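Home | About | Chairs | Desks | Room Setup | Service | Contact

About Kusholm

Updated July
By Anum Bangash

Kusholm sets up small offices. We supply chairs, desks and tables, put them where they belong, and come back to adjust or fix them. Most of our customers have fewer than 30 people and do not have anyone on staff whose job is furniture.

The company was started by Talha Tarar and Ashraf Ashour, who had worked together at a used furniture warehouse on Gondal Street. They handled a lot of chairs there. Many came in from closed offices with nothing wrong except a stuck lever or a caster full of hair and carpet thread, and they were sold off by the pallet. Talha began buying them at the end of the month, cleaning them up at home and selling them one at a time. Ashraf had the van. When the warehouse closed, they took over the back half of the building and kept the phone number.

We are still on Gondal Street, and we now have the front half too. Chairs come in through the side door and get checked on the bench. Desks are stored flat upstairs. The showroom faces the street and is set up as three working rooms, so people can sit at a real desk with a chair pulled up to it before they decide.

What we do

Chairs are the largest part of our work. We sell new and refurbished task chairs, mostly with mesh backs and adjustable arms. Our own refurbished line is called Kendura. A Kendura chair has been taken apart, cleaned, and put back together with new casters and a new gas lift if the old one drops under load. We do not reupholster. If the seat foam is finished, we use the chair for parts.

We sell one desk range, Dundavance, in three lengths. It is plain and white and takes a monitor arm at either end. A set of four with a shared cable tray is 1299 dollars, delivered and assembled.

Room setup is the part people ask about most. We measure the room, mark where doors and windows open, find the outlets, and draw a plan. Then we bring everything in and place it. A chair needs enough space behind it to roll back and turn, and in narrow rooms with a long desk down one side this decides nearly everything else. Armrests have to clear the underside of the desk or people end up sitting too far out. We set each chair for the person who will use it, if that person is there, and leave it at the middle setting if not.
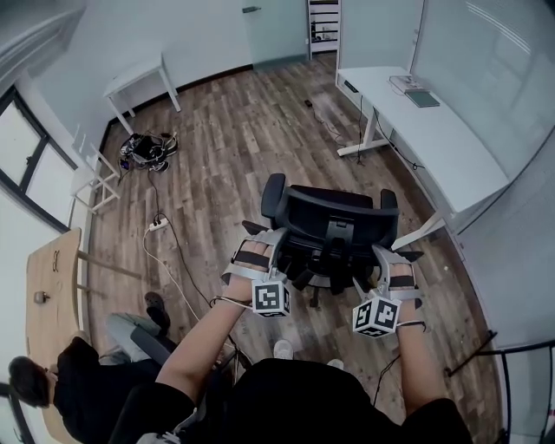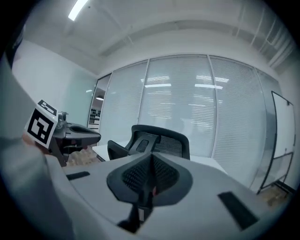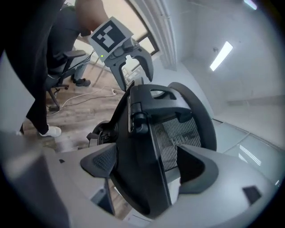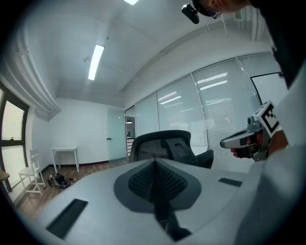

After a setup we leave a one-page sheet for the office. It covers the seat height lever, the tilt tension, the back lock and the armrest buttons, and where to call when something comes loose. We ask that chairs be pushed in at the end of the day and that cords be kept out of the path of the casters. Rolling over a cord ruins both over time, and split wheels are the repair we do most.

Service visits take 15 minutes per chair. The technician checks the lift, tightens the bolts under the seat and at the arms, cleans the casters, and tests the recline. Parts that we stock are fitted on the spot. Last year we made 174 service visits, nearly all of them to offices we had set up ourselves, though we will look at any make of chair.

Who we are

Talha Tarar does the measuring and the room plans. He is the person you will meet first.

Ashraf Ashour runs deliveries and assembly. He also decides what we buy when an office is closing and wants everything gone in one afternoon.

Razia Bangash is in charge of the bench. She came to us from bicycle repair and rewrote our checklist in her first month. The Kendura line follows her checklist.

Ghazala Mirani handles orders, invoices and the service calendar. If you call before noon, you will get Ghazala.

I keep the stock list and this website, and I am Razia's sister. I help on setup days when we are short a pair of hands.

What we don't do

We do not sell filing cabinets, partitions, window blinds or carpet. We do not run electrical lines. We will tell you if the outlets are in the wrong place for the plan you want, and you can have them moved before we come. We also do not take back single chairs from other sellers, but if you have ten or more to clear out, call and we will quote.

Visiting

The showroom is open from 9 a.m. to 5 p.m. on weekdays. Parking is behind the building, next to the side door. Bring the measurements of your room if you have them, including the width of the door. Talha can usually sketch a first plan while you try the chairs.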